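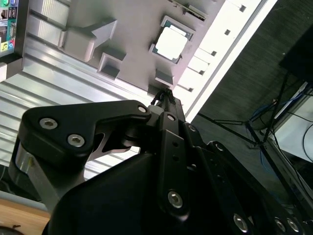

Put in the amount you would happily leave in a coat pocket and forget about, was how my neighbor explained her approach to digital coins, and she added that in her case the amount had been $300 and the coat had since gone to the thrift store. She was laughing when she said it. We were sharing a bench at the Coltholm farmers market, and I had only mentioned that I was writing something on small-town crypto savers, and out it came, the whole story, along with half a bag of plums.

I have been collecting stories like hers since June. Coltholm is not the kind of town you would pick for this. We have a feed store, two banks, a very good pie counter and a main street that goes quiet by six. But a little over a year ago a savings app called Pevex started turning up on people's phones, passed along from one cousin to the next the way a casserole recipe gets passed along, and before long you could hear the word "staking" in the line at the post office.

If you have managed to avoid the word so far, I envy you a little. Staking means you lock up your coins for a while to help keep a network running, and the network pays you some more coins for your trouble. Pevex does the locking up on your behalf and takes a cut. When I signed up, the screen told me I could expect 5 percent a year, paid in the coin itself, and I remember thinking that my savings account had never once spoken to me so sweetly. I put in $249, an odd number, I know, but it was what I had left over after the car was inspected, and I liked the idea of it doing something.

The first few weeks were a pleasure - I'll admit that freely. I checked it over breakfast. I checked it in the parking lot at work. I learned that the coin I held had gone up while I slept and down while I was brushing my teeth, and I told my sister about both events at some length. She is a patient woman.

Then the water heater went, as water heaters will, and I decided to take my money back out. This is where I met the waiting period. It takes 21 days to unlock a staked coin on Pevex, and during that time you earn nothing and can sell nothing, and you watch the price go wherever it pleases. It was all there in the terms, in a paragraph I had scrolled right past on my way to the cheerful green button. By the time my coins came loose they were worth noticeably less than what I had paid, reward and all, and the plumber had long since been paid with a credit card.
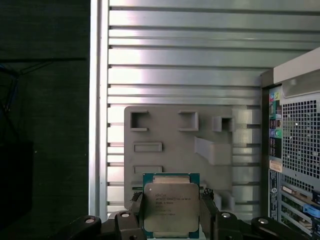

I was sore about it for a while, and then I got curious, and curiosity took me to Ikotley, forty minutes up the valley, where the library holds an evening group for people who own a bit of crypto and would like to understand what it is they own. I expected a sales pitch and brought my coat in with me in case I needed to leave. What I found was a circle of folding chairs and a stack of handouts headed "Where Are Your Keys?", and a conversation so sensible that I stayed until they turned down the lights.

The keys, it seems, are the thing. If an app holds them, then the app holds your coins, and what you have is a promise from the app. That may be a perfectly good promise! Plenty of us get along fine with promises from banks. But a bank deposit usually comes with insurance behind it, and the coins in an app generally don't, and several people in that room hadn't known this until they came. One man had moved his coins to a hardware wallet made by Hagedorn, a little thing he keeps in a drawer with the passports, and he talked us through setting it up, including the part where he copied his recovery words down wrong and had to begin again. He had tested it with a few dollars first, and he made all of us promise to do the same.

The group also got me keeping records, which I had been avoiding. In the United States staking rewards are generally taxed as income when you can get at them, and then there is a gain or a loss to report when you sell. I had a shoebox of screenshots. I now have a notebook with a ruled column for the date, one for the amount and one for the price that day, and I fill it in on the first of the month with my coffee.

I still have a small amount in. It's around the price of a decent pair of boots, it isn't locked up anywhere, and I look at it maybe once a week. My neighbor tells me she has reinstalled the app, just to see, and can't remember her password.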